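Posted in: Robotics projects > Student teams

Mopping task: how do we score and log partial cleaning on a patterned floor?

wovatico_lab

Our course ends with a household task challenge and my team drew floor cleaning. The platform is a full-size humanoid on an overhead tether, controlled by a policy trained on teleoperated episodes. The task is a flat mop, a mock bedroom, and dry debris laid out before each run. Course rules give us 30 scored runs and a time limit of 20 minutes per block of runs, resets included.

Two things are not working.

First, the dirt score. We compute it from the head camera by subtracting a clean reference image and thresholding. The floor has a chevron print with thin seam lines, and the threshold picks up the seams whenever the robot's stance changes slightly between reference and test. On one run with no debris on the floor the script reported 3623 dirty pixels, nearly all of them along plank edges. Smudges and reflections add more.

Second, the policy tends to stall with the mop head short of the debris. The arm keeps making small corrections but the head stays put. Reducing the action chunk length made it worse.

Views of the setup, head camera first and then the room cameras:

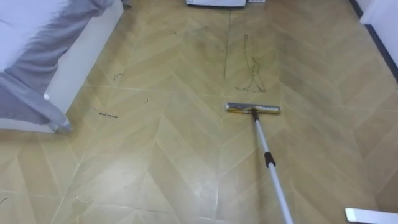
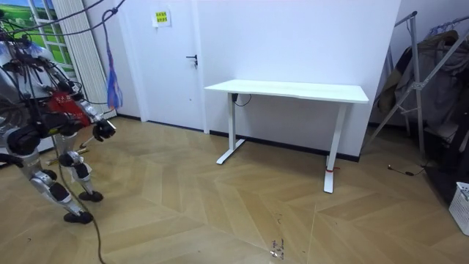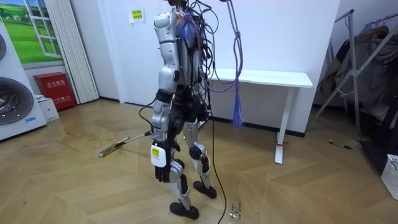 The cameras are not hardware synchronized. We align by timestamp in software and drop any pair that disagrees by more than one control step. Head video is logged at the full rate, the room views at half, and the policy sees only the head view and joint states. I have access to force readings at the wrist but they are not in the observation vector yet.

What I need to know:

1. Is there a dirt metric that survives a printed floor without covering it with something plain? The course rules say the floor stays as is.
2. Is the stall more likely a data problem or a control problem? We have 11 clean demonstrations that include contact with debris. The rest are approach and grasp only.

Edit: the simulator is Briler, the older release. Retraining from scratch takes overnight, so I would like to avoid guessing.

dahlgren_bench

Take the metric off the head camera. A moving camera over a repeating pattern is a bad case for subtraction, because a shift of a few pixels puts every seam in the difference image. Use a fixed view, fit a homography from four marked floor points, and rectify to a top-down map. Mask out the robot and the mop before you compare. Then subtract. Residual seam error should drop to a pixel or two, and a small morphological opening removes most of that. Check that your smallest debris survives the opening — if hair is part of your debris set, use a line-shaped kernel or skip the step.

For shiny areas, take the reference under the same lighting and close to the test in time. Take a median over several frames. If sheen still dominates, compare in a chromaticity space, although dark debris on a pale print will lose some contrast there.

Score by region as well as by total. Define cells of one mop head width, mark each as cleared or not cleared, and report both numbers. A total alone cannot separate debris that left the floor from debris that moved one plank over.

On the stall: I would look at the data first. Eleven contact demonstrations against a much larger set of approaches means the policy has mostly learned to arrive. The pose just short of the debris is where your approach episodes end, and if the operators paused there before stopping the recording, you have trained it to pause. Plot joint velocity over the last two seconds of each episode. Trim the idle tails and retrain before you touch anything else.

Shorter chunks making it worse fits this. With short chunks the policy re-queries inside the pause and keeps getting the pause back.

kettlegrid

we had the same thing at the Naduvholm spring challenge, ours was a wheeled base though so maybe not comparable. increasing mop pressure fixed it for us. also check the handle isnt slipping in the gripper, a telescopic one can shorten under load and then your kinematics are off. put tape on the joint

no idea about the camera part, we judged by eye

parallel_axis

The pressure suggestion should be tried with care on a legged platform. Pushing down through a long handle puts a reaction at the hand, and the balance controller will respond to it, sometimes by leaning back and lifting the mop head. That can look like a stall too. Log vertical wrist force and torso pitch together for one run. If pitch moves each time force rises, you have a control problem in addition to whatever the data is doing.

I would add wrist force to the observations, low-pass filtered and clipped. Normalize it with statistics from the contact episodes only, or the free-space values will squash the range. You will need more than 11 contact episodes for it to be useful. Start some of them with the mop already down beside the debris so the operator does not spend half the recording on the approach.

Agree with the homography answer. One addition: re-measure the four floor points at the start of each block. Ours drifted when a camera mount was bumped and we lost an afternoon of scores to it.

wovatico_lab

Plotted the velocities. Most approach episodes have an idle tail, some longer than a second. Trimming now and retraining tonight. The rectified map is working on the first test images and the seams are mostly gone. I will add the force and pitch log before changing pressure.

We use cookies to remember your login and measure traffic. By continuing to browse you accept our cookie policy. Accept | Manage settings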